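January, sim notebook, Goodall scene set, wrist view

Picking up from the marker pose runs. Same policy checkpoint as before, new room layout.

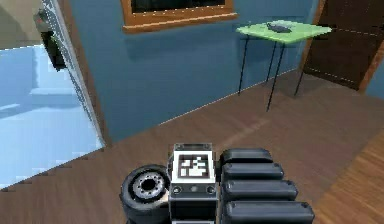
## Setup

- Scene: Goodall room 16, blue wall, plank floor, green side table by the brown door, small dark gray object on top as the target.
- Camera behind the gripper, marker on the housing in view.
- 600 episodes, randomized start heading, fixed table position.
- Renderer at the low setting. Edges are jagged, worst on the door jamb and the floor seam. Left it alone so the numbers compare with the Brornard runs.

## What we're testing

Whether masking the gripper out of the wrist view helps the approach phase. The Trurnasstead people mask everything. Our earlier runs masked nothing and the policy seemed to lean on the finger pads as a depth cue. Third option this time: mask the pads, keep the marker.

## Results

Full mask did worst. It reaches the table but stops short or comes in too high. Marker-only mask and no mask are close on approach. Marker-only is better when the start heading points at the open doorway, where the next room renders very pale. With no mask the policy tends to drift toward the bright area before it turns back.

Episode 676 is the odd one. Approach looks fine, then the wrist rolls and the target leaves the view for the rest of the run. Replayed with the same seed, same result, so it's repeatable. Suspect the Clostex controller hitting a joint limit. Need the joint log.

Seed for the whole batch was 785.

## Problems

Mask edge is off by a few pixels on the lowest pad. The mask came from the old gripper mesh. Fixing it means rerunning the full mask and marker-only sets, no mask can stay.

## Next

- [ ] Regenerate mask from current mesh
- [ ] Rerun both masked sets, same seed
- [ ] Pull joint log for 676
- [ ] Try the doorway headings with the exposure turned down
- [ ] Move the table away from the door and see if the approach still holds

Logs are in the shared folder under the batch seed.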